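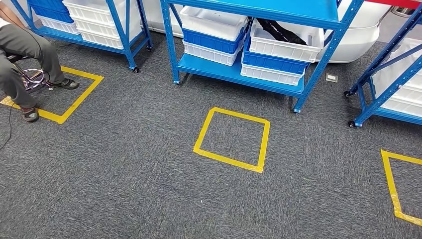 Puvton Workshop Share
Minutes, regular meeting, 18/09/2020
Held in the main room, Stondow building

Present: Daithí Lynch (chair), Wren, Marguerite, Tobias, Oksana, Phil (from item 3). Minutes: Wren.
Apologies: Hal. Sent notes on the shelving by email, read out under item 2.

Started ten past six.

1. Last minutes
Agreed. One fix, the carpet quote was from Cozma, not Gustholm. Gustholm is the storage place. Wren to correct the copy in the binder.

2. Shelving
Blue units on casters. Long talk, longer than planned.
Marguerite wants them kept in a line at the back so the middle of the floor stays open. Tobias would like at least one pulled out sideways as a divider, says the room feels like one big hallway otherwise. Oksana against, you can't get past with a cart. Daithí asked for a vote. Line at the back, 4 to 1.
Tobias asked that it be noted he still thinks a divider would be good. Noted.
Casters: Hal's email says the wheels leave dents in the carpet if a unit sits in one spot all month. Suggests shifting them a few inches now and then. OK, whoever locks up on the last Friday does it.
Heavy stuff goes low. Came up last year too. Marguerite found a box of clamps on a top shelf in August and was not happy.
Blue bins and white bins: at present anything goes in either. Oksana proposed blue for tools and leads, white for consumables (tape, ties, wipes, batteries). Agreed. Labels on the short end so you can read them without dragging the bin out. Phil has a label maker at home, Wren will ask him. (Asked when he came in. He'll look for it.)
No lids. Lids go missing and then they're just lids on the floor.

3. Floor squares
Phil arrived.
The yellow tape squares. Agreed they stay, people are using them. Rules as talked through:
- one square per job, keep your parts inside it
- the strip of carpet between squares is a walkway, no bags, no cables
- take everything out of your square when you go, even if you're back the next day
Oksana said the squares aren't square. Marguerite said they were laid out by eye and it shows. Phil offered to redo them with a string line. Daithí doesn't want tape pulled up before we know what it does to the carpet, it's not ours. Phil to try a short piece in the corner by the door first and leave it a week. Report back.
Tobias asked if a fourth square would fit. Left till Phil has done his test.
Tape itself: bright yellow fine, easy to see. Wren to buy one more roll, same width if poss.

4. Seating for floor work
Low stools. People working down at floor level want them, but not enough to go round on busy nights. Oksana says her back won't take an hour on the carpet and she's not the only one. Budget 77 dollars from the furniture line, see what that gets. Secondhand ok. Must not have sharp feet.
Cushions turned down, they never get washed.

5. Cables and small parts
Thin leads keep ending up in a knot. Marguerite spent most of a session in August untangling and threw two away by mistake. Going forward: coil it, twist tie, back in the blue bin. If a lead is bad put a knot in the end and leave it on Phil's pile.
Nothing trailing over a tape line. Closed shoes in the room at all times, Daithí will put it on the door sign. Question about sandals. No sandals.
Small screws and the gray carpet: once dropped they're gone, the speckle hides them. Tobias to bring in a couple of trays with a lip. Magnet on a stick also wanted, Phil thinks there's one at Gustholm.

6. Money
Balance 3,852. Wren read out the list.
Gustholm storage is 45 a month. Do we still need it now the shelving has wheels and bins on it? Marguerite and Oksana to go over and see what's left there. Daithí thinks mostly chairs and the old banner. If it can all come here, give notice in time to be out by the end of November.
Cozma quote for carpet cleaning carried over again. Wait for the tape test, no sense cleaning first and then peeling.

7. Tidy-up
Last 10 minutes of each session is for clearing, not for one more thing. Wren will call time. Some grumbling from Tobias.
Order: squares emptied, bins back, units in line, vaccuum, lights.
Vacuum bag was full when Oksana checked it. Spares are meant to be in a white bin, couldn't say which one. See item 2.

8. AOB
Key for the side door still sticking. Daithí to ring the landlord's office.
Phil asked if the heat could come on earlier on weeknights. Same phone call.
Marguerite has a wall clock going spare. Yes please.

Actions
Wren: binder copy, tape, call time at end of sessions
Phil: label maker, tape test, magnet, bad leads
Tobias: trays
Oksana and Marguerite: Gustholm visit
Oksana: stools, up to 77
Daithí: door sign, landlord re key and heating
Marguerite: clock

Next meeting same room, same time, date to be sent round by email. Daithí can't do the first week of the month so not then.
Closed 7:25.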